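3.2 Small parts and where they end up

Draft, L. Hayes and R. Lukoševičius. Figures still to be renumberd. 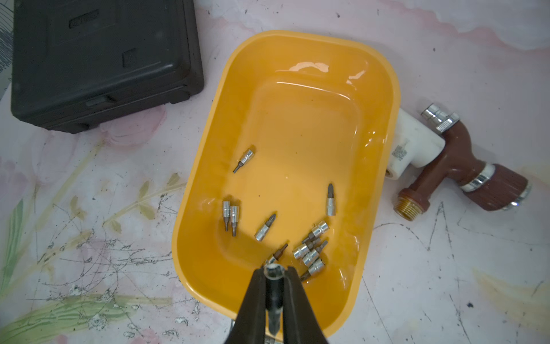 Figure 4. Bit sockets lying in a yellow-orange plastic tray, scattered at various angles.

Why do people keep loose bits in an open tray when a fitted case keeps them in order?
Because a tray is quicker to put things back into. A fitted case asks for a decision each time, right slot, right size, and at the end of a job most people would sooner drop the part and go.

That was the short version we got at all three workshops (Drenero, Clondetti, Ó Briain). Longer version below.

We visited each shop in February and asked staff to keep using their benches as usual. No new storage, no labels, no tidying for our sake. Staff kept a simple diary: part taken, part returned, where it was found. 12 people kept the diary, and 200 retrievals were usable once we threw out entries with no location. Handwriting was a problem. Some entries done at the end of the day from memory, and we've left those in but marked them.

Open trays. Most common by far at Clondetti, where every bench has at least one. Parts go in at any angle and pile up at whichever end is lower or nearer the user. The trouble is at the other end of the habit, finding the thing again. With short chrome sockets the bodies all look much the same, so the hand goes by the tip, and a tip lying under another part can't be read. In Figure 4 several of the parts overlap toward one corner, while others lie clear of their neighbours. Phillips tips are easy enough to pick out by eye. Hex and Torx are not, not at arm's length and not in the smaller sizes. Diary entries mention picking up the wrong one of these more than any other mistake.

Colour of the tray came up too. Staff at Ó Briain prefer a bright one as dark tips show against it. Fair point, though the shiny plastics throw glare under a bench lamp and two people had gone back to matte grey for that reason. We did not test this.

Fitted cases. Drenero uses the Drurnent case, 8 slots to a row. Liked for travel, less so at the bench. Lids left open, slots filled out of order, then the order stops meaning anything and the case is just a tray with holes in it (Lukoševičius's phrase, kept here over Hayes's objection). Where one person owned the case it stayed in order. Where it was shared it didn't.

Mixed practice. The more common arrangement, and the one we underestimated at the start. A case for the full set, a tray for whatever is in use this week. Parts drift from case to tray and go back in one lot, usually when the tray gets annoying. Staff didn't see this as untidy. Several described the tray as the working set and the case as storage, which is close to how we now use the terms in Section 4.

Limits. Three shops, one trade, one month. The diary only catches parts that people went looking for, so anything lost and not missed is invisble to us. Wrong picks were self-reported and probably low. Sorting times are handled seperately in 3.3.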